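About Draluso Pattern Drafting

Draluso is a pattern drafting and grading studio in Rutitz. We prepare production patterns for workwear, uniforms and outdoor clothing. Customers are mostly small manufacturers that cut and sew in house but do not employ a full-time pattern maker.

Work is organized in 2 departments. Drafting, led by Elaheh Khosravi, takes a sketch, a sample garment or a measurement chart and produces a base pattern in one size. Grading, led by Marthinus Molefe, extends the base pattern to the full size range and checks seam lengths, notches and grain lines at each step.

First drafts are made by hand in pencil on white paper at full scale. After the first fitting, corrections are marked on the same sheet and the pattern is digitized. Paper originals are kept flat for 90 days after delivery so that changes can be traced back to the drawn line.
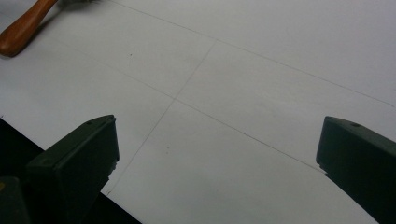

Photo: Ostap Zinchenko / Draluso

Files are supplied in DXF format or as plotted paper markers. Each set includes a piece list, a cutting guide and a table of finished measurements. Seam allowances follow the customer's sewing specification. Where no specification exists, we use our own house standard, which is sent with the quote. Shrinkage is added only when the customer provides wash test results for the fabric in use.

The pattern archive holds 802 base patterns, filed by garment type and indexed by Valeriano Gallardo. Customers may license an archive block as a starting point. Patterns drafted under contract belong to the customer and are not reused.

Fittings take place at our Radonjić Street workroom by appointment. Standard turnaround for a base pattern is 4 weeks from receipt of complete measurements. Grading is scheduled separately, after written approval of the fitted sample.

For quotes, contact Borislav Ionescu and include the garment type, size range, fabric weight and closure type.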